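Bratodham wraps up its wrapping, six months late

April 17, 2023

The Bratodham gift-wrapping table has finally been cleared, counted and put away, which will come as a relief to anyone who has tried to use the small room at the Cormier Hall since Christmas.

The table has run every winter for the past 16 years. Shoppers hand over whatever they have bought, along with a pound or two, and get it back looking as though somebody cared. Last winter's total was 742 parcels, a record, and the takings went to the Tredutholm minibus, which needed a new clutch and has now got one.

The record came at a price. By the last afternoon, according to Ginette Melnyk, who has organised the table for the past four years, things were being put away "in the sense that they were no longer on the floor". The leftovers went into carrier bags, the carrier bags went into the small room, and there they stayed while the yoga class learned to stretch around them.

"I kept meaning to do it in January," said Ms Melnyk. "Then it was February and I kept meaning to do it in February."

The sort-out took an afternoon and a good deal of tea. Karine Lachance took charge of ribbon, Emanuel Anghel was put on paper, and everything else was laid out on a grey cloth so that it could be looked at properly before anyone decided whether it was worth keeping. Mr Anghel reports that the paper was mostly fine, apart from one roll of penguins that had been sat on.

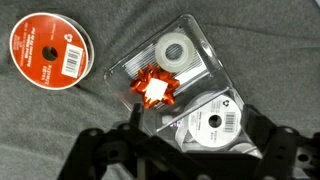

Red ribbon, white ribbon, tape and a bow, laid out during the sort-out at Cormier Hall.

Ribbon proved the touchiest subject. Ms Lachance is of the view that red goes with everything and that white is for weddings. Titilayo Shehu, who did more of the actual wrapping last winter than she would like to remember, holds that white goes with everything and that red is for people who leave it until Christmas Eve. Both colours have been kept.

Bows got a rougher ride. Stick-on bows are popular with customers and unpopular with wrappers, who say they fall off somewhere between the hall and the car park and are then brought back with a complaint. Ms Shehu proposed doing away with them altogether. The vote went against her, and the bows will be back in a shoebox of their own, with a lid.

There was broad agreement on tape, namely that there is never any. Last winter 69 rolls were bought and most went missing well before the end. Several have since turned up in coat pockets, one of them in Ms Melnyk's. A proposal to tie each roll to the table with string was thought to send the wrong message, and will be tried anyway.

The bags have now been replaced by lidded boxes, labelled in Audrey-Anne Beaulieu's best handwriting and stacked under the stage. One is marked "Ribbon", one is marked "Tape, please put back", and one is marked "Misc", which was the fullest by teatime.

Ms Beaulieu is also drawing up a sheet of instructions for newcomers, covering corners, awkward shapes and what to say when somebody turns up with a bicycle. It will be pinned up in the hall once she and Ms Shehu have settled how much paper to leave at the ends.

The yoga class has its corner back. The wrapping table returns in October, when it will be taking early parcels for posting abroad, and anyone with spare paper in decent lengths can leave it at the Prondalport Road entrance. Penguins will be accepted if flat.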